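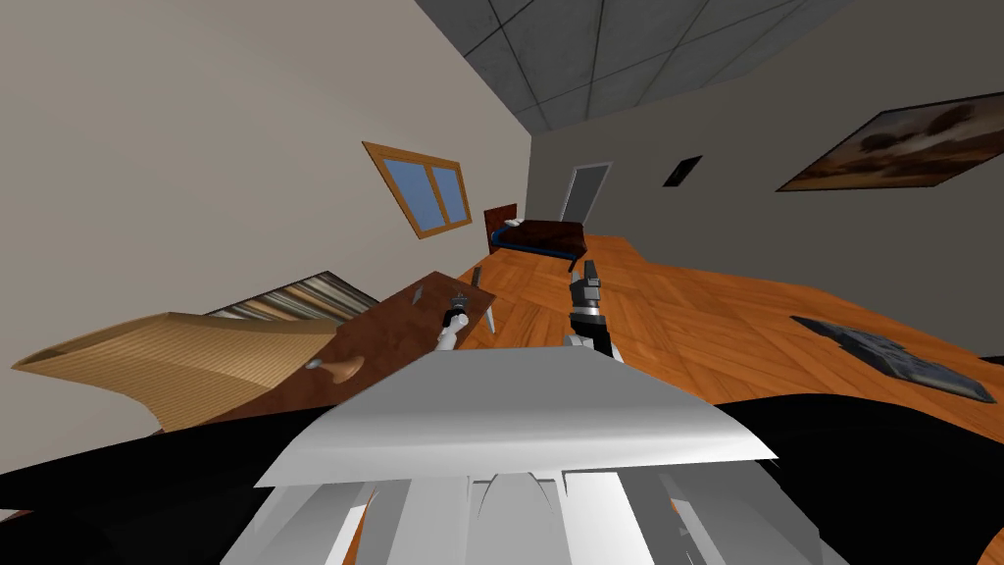 Ticket 50 - Tillo simulator, student team Bullbridge
Status: open
Opened: 14th March

Problem: the left arm stops before it reaches the goal position. The right arm with the same settings does finish. No error is written in the log, only "goal timeout" after 2000 ms.

What I tried until now:

1. Restarted the simulator and loaded the Jivdale room again. Same result.
2. Changed the planner limit from 20 tries to 400. It is slower, but the left arm stops at the same joint angle.
3. Copied the right arm file over the left one and mirrored the signs. Now the arm moves the wrong way, so I put the old file back.

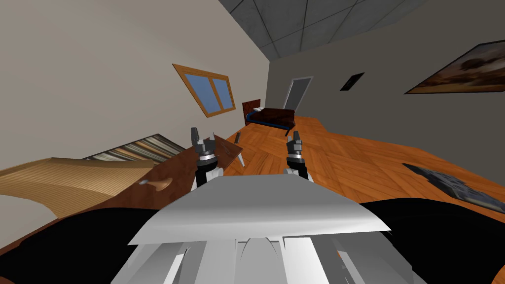

The timeout comes also when I give both arms a very short move, so I don't think that distance is the reason. I wanted to know if the planner sees the furniture as an obstacle. The desk is on the left side, with the light gray leg behind it near the left gripper, and on the right there is mostly open parquet up to the bed. Maybe the collision shape of the desk is bigger than the desk which we see. I could not find how to display the collision shapes in our version.

Update: I removed the desk from the room file and ran the same goal. The left arm finished in two runs and stopped in the third. So the desk has some part in it, but I can not say it is the full cause.

Question to the Åberg group: do you use the same room file, or did you edit the desk? Our club demo is in April and we need the desk for the drawer task.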